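Fold It on the Table

By Pieter Moodley

I have folded cloths for most of my working life, first in the linen room of a hotel and now for a small rental outfit that sends table covers and napkins to meetings. My opinion on the subject is simple. Cloth should be folded flat, on a table, by someone sitting or standing comfortably, and most people who say they hate folding have been doing it in the air.

Folding in the air is what people do at home. They pinch two corners, tuck the middle under the chin, bring their hands together and hope. It works on a hand towel. It does badly on anything square, and on anything knitted it does worse, as a knit pulls longer on the side you are holding. You end up with a bundle that looks folded from the front and has a tail hanging out the back. Then it goes on a shelf, the next bundle goes on top of it, and in a week the stack leans.

My old supervisor, Raimonds Vaher, would not let anyone in the linen room lift a cloth off the table until the last fold was made. You could slide it and turn it. If you picked it up you started over. I thought this was fussy for my first month. After that I noticed my stacks were straight and my shoulders didn't hurt.

People tell me they don't have a table for it. They have a table. It has mail on it. Clear off a space twice as wide as the cloth and leave the rest of the mess where it is. I have nothing against a few things staying on the far end. A vase or some fake flowers will not get in the way of a napkin. What gets in the way is the stuff at the near edge, the keys and the coffee cup, where your forearms need to go.
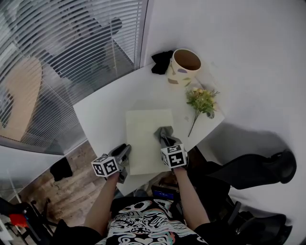
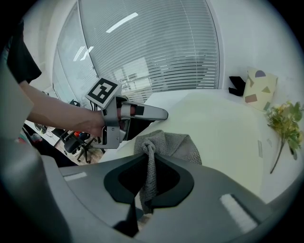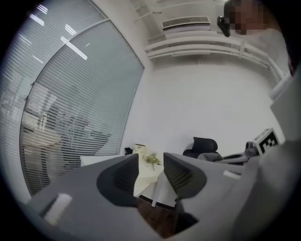
Kudwood, January 20, 2022

The cream-green cloth in the first picture is the way I like to see one before the first fold. It is flat, in the center of a white table, and whoever is sitting there has both forearms on the tabletop. The flower sprig and the black cloth are up toward the far corner. It sits at a slight angle to the table, and that doesn't bother me. I know people who square everything to the table edge first. The cloth has its own edges. Match those to each other and the table can point any way it wants.

The gray knit in the second picture is another matter. It has a twist in the top part, almost a knot, and a twist like that has to come out before anything else happens. I have watched people fold right over one. They press down hard, as if the lump will give up. It won't, and the cloth will never lie flat on a shelf. Put it down, find one corner, walk your fingers along the edge to the next corner, and open it from there. A knit wants to be patted into shape. Pull on it and the shape changes under your hands.

Rimantas Rätsep, who I share a van route with, disagrees with nearly all of this. He rolls. Everything he owns is rolled, shirts included, and he will say that a rolled knit never gets a crease. He is right about the crease. But you can't see what a roll is. Open his drawer and you get a row of gray tubes, and he unrolls three of them to find the one he came for. A folded cloth shows you its face and its size. I would take a soft crease over that any day.

The other complaint I hear is about time. When we took on the spring contract for the Clulier building last March we had 1,623 pieces come back from the wash, and Kristaps Raudsepp wanted to know why we couldn't just stuff them in the carts by color. We tried it with one cart. Every cloth in it had to be shaken out and pressed again before it could go on a table, and I spent 90 minutes doing work that had already been paid for once. I still have the receipt from the presser. I won't argue this one anymore.

Good light matters more than people think. I like a pale wall and a window with blinds, the ordinary horizontal kind, because you can tip the slats until the glare is off the table and still see the weave. On a pale cloth in hard sun the edges disappear. On a dark cloth under a weak bulb it's the same problem. In our back room we have one strip light and I have asked for a second one twice.

About the chair. Most folding advice says to stand, and for bedsheets I agree, you need the reach. For small pieces I sit. If the table is the right height your arms rest on it and your hands do the moving, and you can do that for a long time without thinking about your back. Buy the chair with wheels if you have the choice, so you can shift sideways to the stack instead of twisting around to it. Armrests are fine as long as they go under the table.

My last point is on where to put the finished pile. It goes beside you on the side of your stronger hand, fold edge facing out, and it stays low. A tall pile gets bumped. Povilas Baranauskienė keeps his on a separate cart and I've started doing the same for the bigger covers, though I still keep napkins on the table where I can see if one has gone in crooked. When one does, I take it out and do it again. It takes a few seconds, less than it takes to explain to a customer why her table has a ridge down the middle.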